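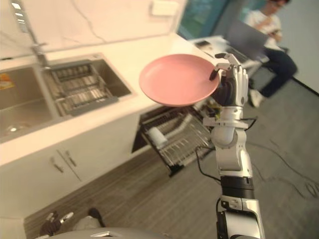
Dish duty at Plevberg used to be on a rota taped to the side of the refrigerator. The rota came down in June. Since then I have been keeping notes on what replaced it, partly for the facilities report and partly for this blog, and the two versions have started to diverge, so this is the one with the opinions in it.

Background for anyone new. Plevberg is a small test and integration shop. We take humanoid platforms from other companies, put them through household and light service tasks, and write down what breaks. Loading a dishwasher is task family 4 in our list. It has always been run on clean props in the test kitchen, with an operator at a desk within earshot and a laptop open. What changed is that the task now also runs on the real lunch dishes, in the same kitchen, on most working days. The software doing the planning is called Cledus. The rest of us still eat lunch.

The mechanical part is the least interesting to me, but it is what people ask about, so:

A plate is grasped at the rim. The hand closes with the thumb on one face and the fingers on the other, the arm lifts, the wrist rotates, and the plate goes down into a slot between two rows of tines. The rotation is the expensive step. If the grasp point is too near the near edge of the rack, the elbow wants to be where the counter is, and the planner backs off and regrasps. Our original acceptance limit was two regrasps per item. We dropped the limit after three weeks because the operators were stopping runs that would have finished.

Cups are easier than plates. Bowls are worse than both. Flatware is excluded and goes in by hand, which people forget.

A full load takes 14 minutes with the robot and a good deal less with a person who wants to get back to their desk. That comparison gets quoted at me often. It leaves out that the person who wanted to get back to their desk usually left the dishes in the sink until the next person gave up and did them. I don't have a clean number for the old system because the old system was never logged. I would be suspicious of anyone who claimed to have one.

Now the part about people.

The first effect was on the dishes themselves, before they ever reached the machine. Within a couple of weeks people were scraping plates more carefully and standing them apart on the counter. There was no instruction to do this. Stacked plates cause a perception failure, the operator has to get up and separate them, and the operator is a colleague who will mention it later. We had in effect moved a piece of the work upstream and spread it over everyone who eats. It is a small piece. It is still work, and it belongs in the accounting.

The second effect was on the operator role. When the task ran on props, the operator was doing an experiment: set the scene, start, watch, annotate, reset. On live dishes the scene sets itself and there is no reset. What remains is sitting nearby and being available. Afiq Osman took most of the shifts in the first month and his log entries get shorter as the month goes on. The early ones have grasp angles in them. The late ones say "ok" or "ok, one bowl." I asked for more detail and then withdrew the request, as there wasn't more detail to give. An intervention comes up perhaps twice in a run. Between interventions the job is waiting, and waiting at a level of attention that does not allow serious work on anything else.

I think this is the real cost and I think most deployment plans get it wrong. They count the operator as zero once the success rate passes some threshold. Ours is over 200 consecutive loads without a broken item, and the operator is still in the room, because our own safety rules say so, and I wrote some of those rules. Until the rules change, we have converted a short unpleasant task shared by all into a long dull one assigned to a few.

The third effect I did not plan for. The kitchen got quieter. Doing the dishes badly in pairs was one of the places where the hardware people and the software people talked to each other. Two fixes in our Mavetti gripper adapter came out of conversations at that sink, and I know this because one of them was mine. After the rota came down, people ate, set their plate down in the approved manner, and left. We have tried moving the weekly parts review to right after lunch, at the long table. Attendance is fine. It is a meeting, though, and it sounds like one.

I put most of this in a draft and sent it round before posting.

The other running issue is clothing. Household sites want the platform dressed, for reasons of noise, pinch points and general acceptance, and so some of our test hours have to be run with fabric on. Fabric changes the problem. A sleeve rides down over the wrist and covers the knuckles. A trouser cuff bunches at the ankle and alters how the foot meets a carpet edge. Joint temperatures have to be rechecked. None of this is hard, but it all has to be tested, and the person who rolls the cuffs, checks clearance and signs the sheet is another person whose time does not show up under dishwashing.

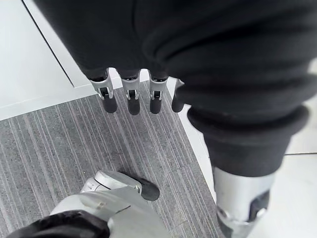
Judite Antunes wrote back on the draft that I was being too gloomy about the operator shifts. In her view the trouble is the length of the shift and has little to do with the task: she would take one load a day without complaint, and would even prefer it to the old rota, but she would not take a week of them in a row. She also objected to my line about the kitchen getting quieter. She never liked the rota conversations, she said, and had been grateful to eat somewhere that did not end with somebody handing her a sponge.

Both points are fair and I have changed the schedule on the strength of the first. Shifts are now one load, then handover, and the name goes on the whiteboard the evening before. The handover note has three fields: items regrasped, items placed by hand, anything odd. Interventions have not gone up or down. Log entries have gotten longer again, which I take as a mild positive.

On the second point I have less to offer. I had been treating my own preference as a property of the kitchen. I have asked the others how they see it and the answers split more or less evenly, with no correlation to team that I can find.

Open items, in the order I intend to look at them:

Remote supervision from the adjoining office, with a stop button in reach. Grímsdóttir has an approved setup for this and has agreed to let us read their hazard analysis.

Bowls.

Whether unloading should be automated at all. It is the one part of the old routine that people still do together, usually at the start of the morning while the coffee is running. The task is technically easier than loading, and by our normal criteria it should have been first. I have left it off the schedule for now.

Sleeve retention at the wrist. Elastic works until it gets washed.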